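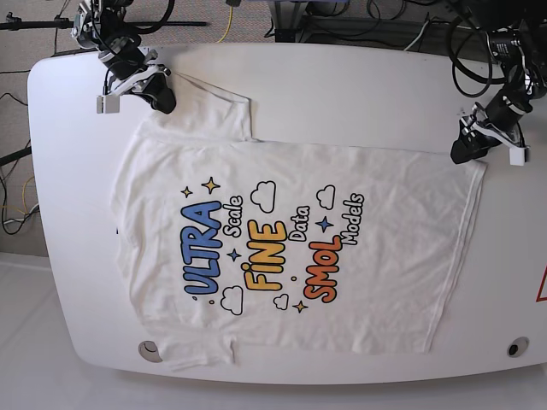
Figure 6. T-shirt spread sideways on the table, neck end at the left, hem at the right.

6. Folding Printed T-Shirts

This section covers short-sleeved cotton T-shirts with a print on the front or back. For long sleeves and collared shirts, see the next section. Shirts should come to the table clean and fully dry.

Before you start

Set up the Kosotum table as described in Section 2. The top must be level and wiped down. Check the rim of the cable hole for lint or rough spots, as a sleeve may lie across it while you work. Run a fingertip around the rim. If it catches, press the ring down until it sits flush.

You will need:
A lint roller
The Pluler folding card (supplied)
A shelf bin or drawer for finished shirts

6.1 Laying out the shirt

1. Hold the shirt by both shoulders and shake it once, away from the table.
2. Lay it down sideways, with the neck toward the left end of the table and the bottom hem toward the right. Lettering on the shirt will run up and down from where you stand. This is the correct position for a table of this depth.
3. Turn the side you want on the inside of the fold to face up. Most prints keep better when folded inward. If you sort your shirts by print, see 6.4.
4. Take hold of the two corners of the hem and pull gently until the seam makes a straight line.
5. Open any flap of fabric at the neck and shoulders. In Figure 6 the shoulder area is still folded over and creased, and needs to be opened out before you go on to 6.2.
6. Pull each sleeve out from the body and lay it flat.
7. Smooth the body with your palms, working from the middle toward the edges. Soft wrinkles will come out by hand. Hard creases need an iron.

Caution: Do not iron on the Kosotum table. The top is not heat resistant and will mark. Use an ironing board and let the shirt cool before bringing it back.

Caution: Do not drag your nails or the edge of the card across a print. Thick inks can crack, especially on older shirts.

6.2 Folding the sides

1. Place the folding card on the shirt, centered between the two side edges, with its short end against the neckline.
2. Fold the far side over the card. Turn the sleeve back on itself so that it stays inside the fold.
3. Fold the near side the same way.
4. Check that the long edges are parallel. If one side is wider at the hem, open it and fold again.
5. Slide the card out toward the neck.

Note: On large sizes the two sides may overlap in the middle. On small sizes there may be a gap. Either is fine.

6.3 Folding the length

1. Bring the hem up to just below the neckline and press lightly.
2. Fold in half again for shelf storage. For drawers, fold in thirds so the shirt can stand on its edge.
3. Turn the shirt over and square the corners.

Note: For the Mitmont drawer, stand shirts with the last fold facing up. Leave enough room to slide a hand between the shirts and the drawer front.

6.4 Keeping the print visible

If you want to find shirts by their lettering, start with the print facing down in 6.1 and fold as usual. Part of the design will show on the outside of the finished bundle. On tall prints only a word or two may be readable. Lay a sheet of tissue between shirts with heavy ink if they will be stacked through the summer.

If the finished shirt is lopsided, the hem was probably not straight at step 4 of 6.1. Unfold the shirt completely and begin again from there.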